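# Pegs, Plates and Promises

*Rundley sells small manufacturers a two-armed robot by the month. Kazue Kubo spent a day at its demo table with a notebook and a calculator.*

20 June 2023

The brochure for the Pendari starts with the word "colleague" and uses it 11 times. I would like my colleagues to be able to put a peg in a hole, so I asked Rundley to skip the slides and take me to the part of the building where the robot does that.

Rundley doesn't build the machine. It leases it, with software from a partner called Rautiainen, to shops that do light assembly and can't hire enough people for it. The offer has been open since February. You get two arms, two jointed hands, a setup visit and a support line. You pay each month, and the contract runs for two years.

The standard demo is a peg board. Blue plastic pegs and cylinders of different sizes are meant to end up in set positions on a white sheet, and the customer gets to stand there and watch.

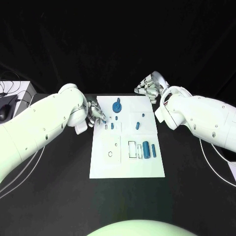 ## What the board can tell you

A peg board is a fair test of some things. It asks for a decent grip on small round parts, and it asks the software to tell a thick cylinder from a thin one. Anyone who has trained a new hire on an assembly line has used something like it.

It's also a kind test. The parts are all blue and the sheet is white. The table is dark, and a black curtain hangs behind it. I have been in a lot of small factories and I have yet to see one hang a curtain behind the work. Mine would have oily brackets in three shades of gray, a window that throws glare until lunch, and somebody's coffee.

I asked the Rundley engineer how the system does with shiny parts. He said it depends on the part. I asked about parts that arrive tangled in a bin. He said there was a module for that, priced separately.

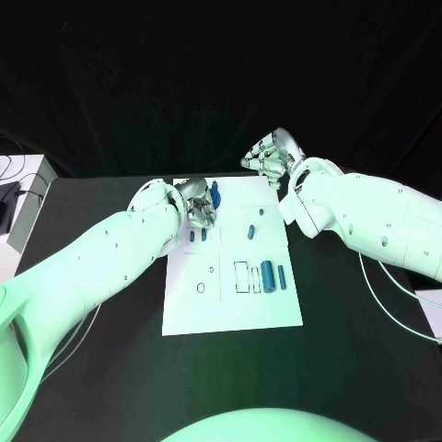
Price is where the talk got vague in general. The figure on the flyer covers one task. A second task means a new round of training, which Rautiainen does remotely and bills by the job. If your product changes twice a year, and most of my readers' products do, you need that number in writing before you sign anything. I asked for it at the table and again by email. I was sent the flyer.

The flyer also claims 120 placements an hour. That is one every 30 seconds, and I'd call it slow for pegs, though a machine that keeps it up through the night might still earn its place. The small print says the rate was measured with parts laid out in advance. Who lays them out at three in the morning is left to the customer.

I do like the hands. Most rivals at this price ship a two-finger clamp and wish you luck. Fingers that can close around several small things at once could save a lot of custom tooling, and tooling is what sinks these projects in a shop with 50 employees.

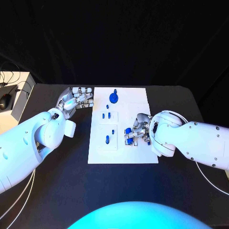

## A second opinion

I took my notes to Biltness, a firm that makes door hardware and tried a Pendari for eight weeks on a latch assembly. The production manager was polite about it. The setup visit went well, the support line picked up, and the robot was back in its crate before the trial ended.

Her complaint was the babysitting. The arms would stop and wait for a person to clear a fault, and the person was usually the same one whose time they were supposed to free up. "I had a robot and an operator doing one operator's job," she told me. She'd take another look in a couple of years. She would not pay for those years herself.

Rundley says the software has been updated twice since that trial and that faults are well down. It didn't offer a figure for faults then or now. When a company will quote you placements per hour but keeps its stops per shift to itself, you can guess which number the sales team prefers. 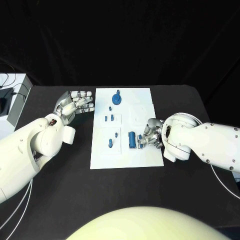 There is also the matter of floor space, which the brochure treats as a detail. Two full arms need room to swing, and both reach the table from the sides, so the spot beside your existing bench probably won't do. Measure before the setup visit. Biltness ended up moving a parts rack and a fire extinguisher, and had to get the second one signed off.

If you're tempted anyway, bring your own parts to the demo. Bring the ugly ones. Ask for an hour with no one from Rundley touching the table, and write down each time it stops. Get the retraining price on paper, and ask for a break clause at eight weeks. Rundley agreed to one for Biltness, so it can agree to one for you.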